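Somside Forum > Getting About > Galbraith Road bus gate and cycle track

donnie_buchanan
Well, it's finally happening! The plans for Galbraith Road went up last night and I've read the lot, all the way through to the drainage appendix (which is better than it sounds). We get a proper separated cycle track from the station to Hesport Bridge, a bus gate by the library that runs 7am to 7pm, and the awful staggered crossing at Katunar Lane becomes a single straight one. No more standing on that little island with a pushchair while lorries go past your elbows!

They had 2,911 responses to the consultation, so thank you to everybody on here who filled in the form.

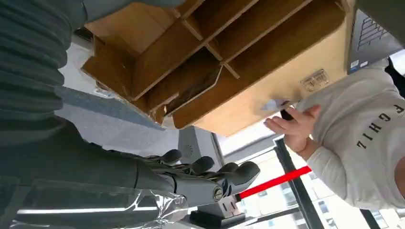
Reply 1
hilltop_meg
Brilliant news about the crossing. I've been moaning about that island since my eldest was in reception and she's doing her GCSEs now. Does anyone know if the lights will give you long enough to get over in one go? My mum walks with a stick and the one by the post office turns red when she's halfway.

Reply 2
Finlay Swanson
Sorry to be the grump, but where does the traffic go? If you shut Galbraith Road to cars all day they'll come down Mill Street, which is already a rat run at school time. I'm all for the cycle track. The bus gate I can't support, at least until they've put something in on our side.

Reply 3
donnie_buchanan
Fair point Finlay, and it's the bit I'm least sure of too. There is a six-month trial with counters on Mill Street before anything is made permanent. Have a look at sheet 6, they've drawn in a no right turn off the bridge as well, and that ought to take out the worst of it. 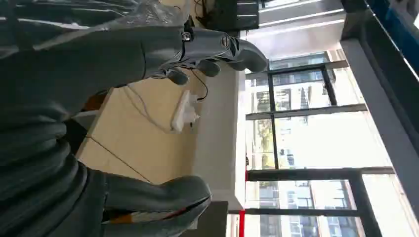 I'd also say the number 6 bus currently sits in the queue by the library for longer than it takes to do the rest of the route. Get that moving and a few more of us might leave the car at home. I know I would!

Reply 4
pannier_pete
The kerbs are the best bit for me. Sloped ones all the way, so you don't catch a pedal, and the track goes behind the bus stops instead of in front of them. Whoever drew this rides a bike, I'm convinced of it. Only grumble is that it stops 100 metres short of the station racks and you get dumped into the taxi rank. 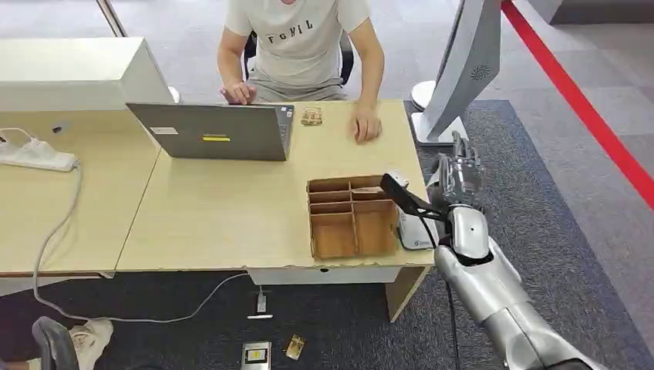

Finlay Swanson
The taxi rank is a daft place to end it, agreed. But a no right turn sign won't stop anyone without a camera on it, and I can't find a camera on sheet 6 or anywhere else. People ignore the one at the retail park every single day.

Reply 6
hilltop_meg
Could we ask for the camera together? I'd sign that, and I'm in favour of the whole thing.

Reply 7
donnie_buchanan
Yes, let's! I'll draft something tonight with the camera, the crossing time and the last bit to the station in it, and post it here before I send it. Finlay, would you put your name to that even if you're against the gate?

Reply 8
Finlay Swanson
For the camera, yes. Leave the gate out of it and I'll sign.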